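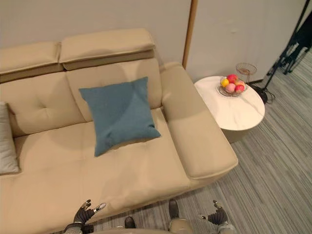 A thread on keeping one humanoid running, for anyone who has been sold the phrase "low maintenance." I look after a two-armed unit in a mock living room at Astley. The vendor says the hands need a check every 40 hours. I do mine every morning, before it goes anywhere near the furniture. Today's position is a good example of why: both hands out in front, fingers spread, the left one just over the edge of a leather seat. If a finger joint is stiff, I want to find out before it gets to the teal cushion.

Start with the fingers. Power off, arms supported, curl each one by hand and let go. They should all feel the same. The manual has a chart for this. I have never met anyone who could use the chart. Use your own fingers and write down which joint felt wrong.

Wrists next. Ours has a habit of backing out the screws on the right side. The vendor's answer was threadlocker. Mariann Bognár tried that on our last set and they backed out anyway - it just took longer and they were harder to clean up afterward. I put a paint stripe across each screw head and look for a broken line. Costs nothing.

Carpet. Everybody demos these things on polished concrete. Put one on carpet and you get fibers in the ankles. I pull the foot covers every 33 hours of run time and go in with tweezers and a brush. Please don't use compressed air. It pushes the fluff further in, and then you're the one taking the ankle apart.

Calibration. Votix (the software side) claims the arms "self-correct" between sessions. Maybe. I still drive both hands to the same two marks on a fixed post and measure. Last September the left was off by 2 mm after a night parked and doing nothing. The software reported all good. I sent them the log and got a link to the help page I had already quoted in my email.

Someone will ask about the padded gloves. Clarna sells a set, and Poonam Grewal has been running them at the Gallagher site. She likes them on hard objects. On cushions she says the grip gets vague and the covers wear through at the thumb. I'm waiting for her to get through a full set before I spend anything.

Replies are asking what it costs in time. 44 minutes this morning, with one paint stripe redone and a clump of gray fuzz out of the right ankle. The brochure says ten. I'd like to watch the person who wrote the brochure do it in ten.

Finger joint part numbers tomorrow, if I can get the supplier to confirm which revision we have. They've given me two different answers so far.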